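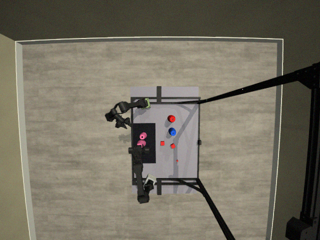
What do students do in a robotics club before they ever get near a real arm?

They spend most of a semester in simulation, writing code for a pair of arms that exist only on a screen, and they learn a great deal from it.

Speaker notes, Mirela Holanda, Lastano Robotics Club

Good morning, everybody, and thank you so much for coming out, especially those of you who drove over from Hullel before breakfast! (Wait for the stragglers at the back. Check the microphone.)

I want to start with a thank-you to the parents, who have listened to more talk about grippers at the dinner table than any family should have to. We have 17 students this year, and most of them had never written a line of code when we began in September. I'll say more about how we teach the coding part in a minute, so hold your questions if you can, but if you can't, just wave at me.

Our project is called Moura. It's a two-arm sorting task, built entirely in simulation, with pink rings on a black mat and some red and blue pieces out on the table. The students work in pairs, and each pair is responsible for both arms, so they have to talk to each other. (Tell the story about the pair who planned everything by passing notes. Keep it short this time, Mirela.)
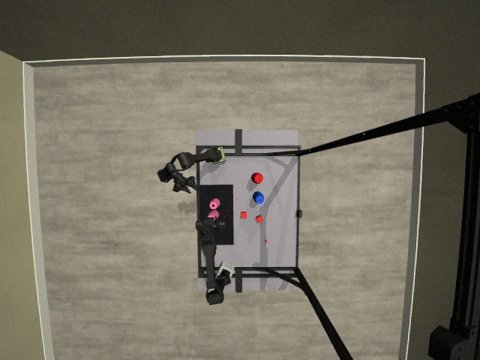

Page 26

The overhead view is the one the students keep open all day long. Leave this slide up while you talk, and point out the lower arm, with its gripper over the mat close to the pink rings. Getting a gripper to hover where you want it sounds like nothing at all, and I promise you it took us weeks. Then mention the upper arm, reaching out past the left edge of the table, and ask the room how they would bring it back in without bothering its neighbor. Let people guess! The younger kids usually have lovely answers.

Next, talk about the run log. The students saved every attempt, good and bad, and by the end we had 1,139 of them. I asked each pair to choose one bad run and explain it to the rest of the club, and those were my favorite afternoons of the whole year. (If Vusix is in the room, thank them here for the loan of the computers, and again at the end.)

A word for the teachers who are thinking of starting a club. Begin with one arm and one cube, and stay there longer than feels comfortable. We moved to 2 arms too early the first year and I spent a month untangling it, with a great deal of coffee.

Now ask the students to come up and take over the keyboard. They'll want to start with the rings, and that's fine, let them. Questions go after the demo, and the sign-up sheet for next year is on the table by the door.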